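Skemow Bakeries to Switch All Stores to Paper Packaging by January

Family-owned chain ends use of plastic carryout bags and film-lined pastry sleeves

FALLITZ – Skemow Bakeries said today that it will stop using plastic carryout bags and plastic-lined pastry sleeves at all 7 of its stores by the end of January. Customers will receive their orders in paper bags at no added charge.

The change follows a trial at the company's Luo Street store, where paper bags were offered at the counter from spring through early fall. The store handed out some 3000 paper bags over that time. Skemow said complaints were few and mostly had to do with handles tearing on heavier bread orders. The supplier, Nukden Paper, has since moved to a thicker twisted handle for the two larger sizes. 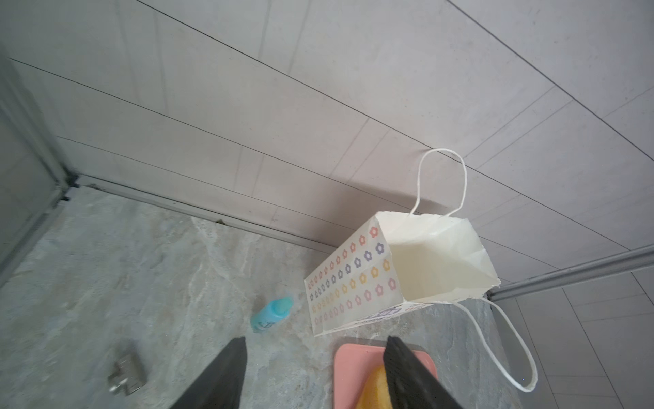 "We have wanted to do this for a long time, and the holdup was always grease," said Usha Marar, general manager of Skemow Bakeries. "A butter roll will go through plain paper in a few minutes. We now wrap those items in a separate sheet before they go in the bag, and that has worked well enough for us to go ahead."

The bags will come in four sizes. The smallest holds a single roll or cookie and has no handles. The largest is meant for holiday orders and boxed cakes. Prices for baked goods will not change as a result of the switch, the company said.

Stores will use up their remaining plastic stock before changing over. The Luo Street and Mill Road stores will go first, followed by the two downtown locations. The remaining three stores will change in January, after the holiday rush.

Wholesale customers are also affected. Skemow supplies bread and pastries to cafes, offices and school kitchens in the Fallitz area, and those orders currently go out in plastic film on reusable trays. Beginning in January, trays will be covered with paper sheets and a reusable lid. Accounts that want to keep the film through the end of the school year may ask their delivery driver for a form. 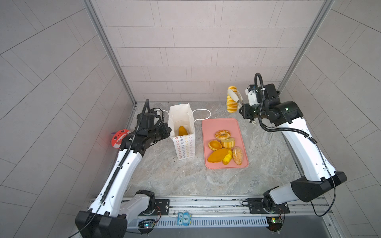

Driss Belhaj, who manages wholesale accounts, said customers should plan for slightly earlier delivery times during the first weeks. "The lids take longer to load," Belhaj said. "Anyone who now gets a 6 a.m. drop should expect us closer to 5:30 until the crews are used to it."

Customers who bring their own bag or container will get 10 cents off any order. The discount is already in place at Luo Street and will be offered at every store when it changes over. Containers must be clean and have a lid if they are to be filled behind the counter.

Skemow will also give 1000 reusable cotton bread bags to its loyalty card members. The bags will be available on a first-come basis, one per household, at any store while they last. Members need to show their card or give the phone number on the account.

Skemow Bakeries was founded by Şengül Kaplan as a single storefront on Luo Street. The company makes breads, filled rolls, cookies and cakes at a central bakery in Fallitz.

Media contact: Zhuoran Ye, Skemow Bakeries
Wholesale questions: Driss Belhaj, Skemow Bakeries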